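Thread on glove weight, padding distribution and why two gloves stamped with the same number don't behave the same on the bag. Mostly notes from the last training block. Long, mute if you don't care about boxing gear.

1. The number on the cuff is the weight of one glove. It doesn't give the thickness of foam over the knuckles, and it doesn't tell you where the rest of the mass went. Two 16 oz gloves can have very different amounts of material in front of your hand.

2. Mass goes into the shell, lining, thumb, palm bar, cuff, closure and foam. A long lace-up cuff takes a real share of the total. So does a thick leather shell. What's left over is what you hit with.

3. I had three pairs in rotation: Larkudis lace-ups, Kurnel velcro, and an old pair of Doltia bag gloves. The first two are marked 16, the Doltia 12. All were bought at retail. No one sent me anything.

4. Kitchen scale, each glove weighed alone, closure fastened, laces in. The Larkudis pair was within 5 grams left to right. The Kurnel pair was not. The right glove was heavier by a margin I could feel with my eyes shut, and the extra seemed to sit in the cuff.

5. A left-right mismatch matters more than being off the stamped number. You adapt to a glove that's a bit heavy. You adapt badly to a jab hand and a rear hand that load the shoulders differently for a whole camp.

6. Foam types, short version. Layered foam starts stiff and breaks in from the knuckle outward. Molded foam starts the way it will feel for most of its life and then goes fairly quickly. Horsehair moves under load and packs down. Most training gloves now are a mix of the first two.

7. To check for packing: press the thumb of your other hand into the knuckle area, hard, hold for a slow count, release. A good glove comes back while you watch. A tired one keeps the dent. If you can feel your own knuckle ridge from outside, stop sparring in it.

8. That test is crude. It doesn't replace a drop rig. It does catch the gloves that should have been retired last January and are still in the loaner bin.

9. Protocol for the block, since two people asked. Heavy bag only, 6 rounds per session, one pair per session, rotated. Same wraps, 200 inch semi-elastic, same wrapping pattern every time. No mitts or sparring counted.

10. The wraps are a variable people leave out. Change the wrap and you change the fit of the hand compartment, which changes where the knuckles sit against the foam. Half of the "these gloves hurt my hands" posts are a knuckle sitting below the thick part of the pad.

11. The check for that: glove on, closed, make a full fist, have someone press straight down over the index and middle knuckles. The firm center of the pad should be under their thumb. If it's further up toward the fingertips, the compartment is too long for your hand.

12. Results by feel, scored after each session before looking at the older scores. Larkudis: best protection over the first two knuckles, slow break-in, thumb seam rubs. Kurnel: good fit, easy closure, wrist support drops once the velcro gets lint in it. Doltia: fast, thin, fine for light technical rounds, poor for anything heavy.

13. Scored out of 5, averaged and rounded, Larkudis 4, Kurnel 3, Doltia 2. I wouldn't read much into a one-point gap from one pair of hands.

14. On drying. Foam is less bothered by sweat than lining is. Open the cuff fully, stand the glove on its knuckles with the palm side to moving air, and keep it off radiators. Heat hardens leather at the seams and the stitching goes first.

15. Gym bag storage is the most common way I see gloves ruined. If you have to travel with them, clip them on the outside.

16. Fight gloves are a separate topic. They're smaller, usually new on the night, and the commission's choice matters more than anything above. Don't use bag glove impressions to predict how a fight glove will feel.

17. The Qin 10 oz came up in the replies. I've handled one pair, not hit with them. Compact cuff, padding biased toward the knuckles, narrow hand compartment. Anyone with wide hands should try them on wrapped before paying. 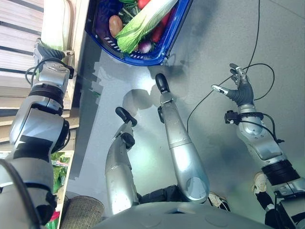
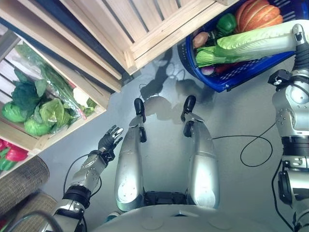
18. On sizing for sparring: 16 oz is the usual house rule for most adults in the gyms I've trained in, with lighter people sometimes allowed 14. Follow the house rule. If your partner has 16s with dead foam and you have 14s with good foam, yours may well be the kinder pair, but the coach still decides.

19. Replacement interval: I don't use months. I log rounds. A pair that sees bag work every session will be done long before a pair kept for sparring. Keep those jobs separate. A bag packs down the front of the pad in a way you don't want to bring to someone's face.

20. Log format, for whoever wanted it: date, pair, rounds, wrap, hand soreness next morning (none, slight, clear), thumb-press result. One line per session. First line of mine reads 2022-08-03, Kurnel, 6, standard wrap, slight, pass.

21. Soreness the next morning turned out to be a better signal than anything I noted right after the session. Adrenaline and warm hands hide a lot. Pain on the back of the hand that stays put when you press one spot needs a doctor, and a thicker glove won't fix it.

22. Next block I'm repeating this with the Kurnel pair swapped for a second set of the same model, to see if the left-right weight difference was that one pair or the way they build them. I'll post the scale readings before I start hitting.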